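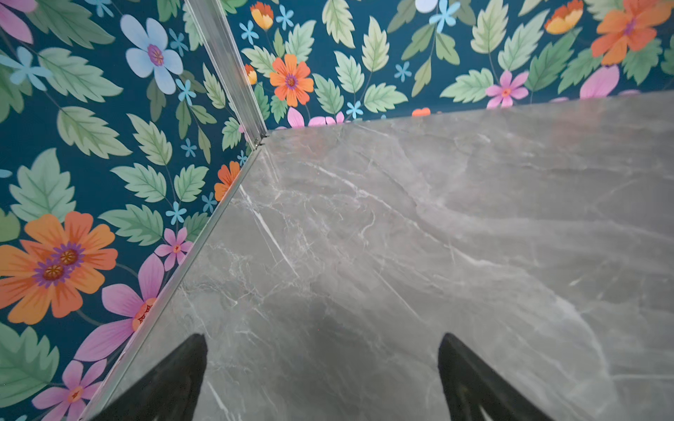
**Is there any way to get back to posts I've saved?**

**nedley_nightowl**, June 2026

I've been on Moges since December and I love it, but my saved list has gotten away from me. It shows 20 posts to a page, newest first, and if I want something from the winter I have to click and click – and then I forget what I was looking for! Can I sort it, or search it, or put things in folders?

**rarnhamgardens**

Welcome, and you're in good company. Open your profile, choose Saved, and look for the little funnel next to the page numbers. You can filter by the person who posted or by tag. No folders, I'm afraid, though people have been asking very nicely for a long while. The list will hold up to 3000 posts, so you don't need to clear anything out just yet.
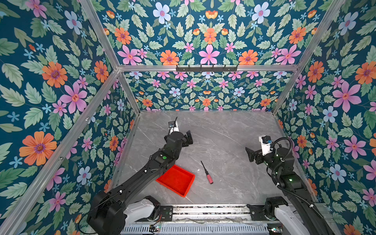
*Pink and orange flowers on deep teal wallpaper*

**dreline_fan**

I just bookmark them in my browser.

**two_cups_in**

The funnel is missing on my phone, so try it on a computer if you can't find it. I also keep 2 private tags of my own, "read later" and "keep" – you add them from the same menu where you save the post, and they work with the filter too.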